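Review: Naltard hand-held gripper pair for demonstration recording

Reviewed over 7 sessions as an input device for imitation learning. The method is the usual one: a person does the task with the grippers in hand, the recordings are used to train a policy, and the policy is run on an arm. My interest was in packaging and cloth, where our earlier joystick data was poor.

Handling is good. The jaws open wide enough for a pouch snack, and a two-sided grasp needs little practice. The cable at each wrist is the weak point and limits rotation toward the body.
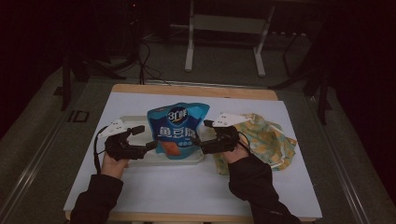

Fig. 1. Two-handed approach to a fish tofu bag on the tray.

We recorded 2000 demonstrations. On the bag task the trained policy matched our joystick baseline with far less operator time. Cloth was worse. Success depended on how the fabric was bunched at the start, and the policy often closed on a single ridge and lost it during the lift. Ivana Riquelme retrained with 6 starting layouts in place of 2, which helped with flat edges and did little for mounds. 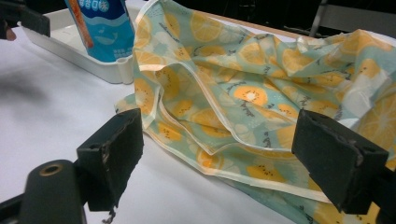
Fig. 2. Citrus-print cloth between the fingers, gripper camera view.

Finger wear deserves a mention. The faces scuff and the edges chip, and replacement pads are sold only in full sets. The Jindis export tool dropped timestamps twice in March; the current version has not.

Recommended for rigid and pouch items. For cloth, budget for more varied starts.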